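Lecture 4: Teaching by remote control
Notes by Adom Mahama

In Lecture 3 we moved the arm by hand. Today the operator moves it from a distance, and the robot records every joint position and the opening of the gripper.

Please remember these points for the lab:
Go slowly near the rim of the pot. Close the gripper gently, a bun is soft.
If you make a mistake, finish the motion and mark the recording as bad – do not delete it.
Each group records 8 demonstrations.
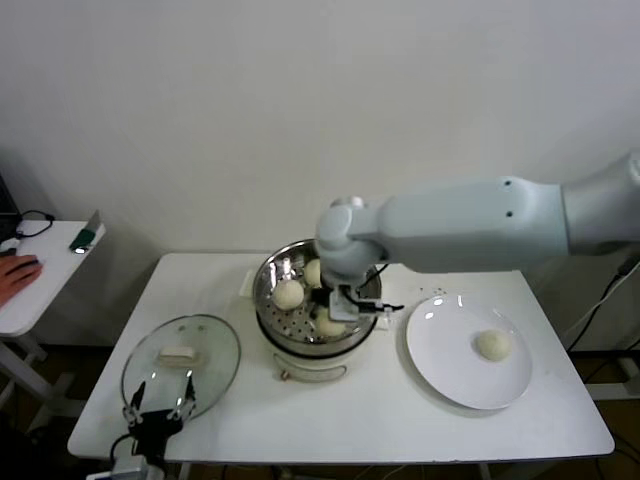

Fig. 9. Bun task: the gripper is down in the steamer, one bun is on the plate.

Read the Montoya handout before Lecture 5.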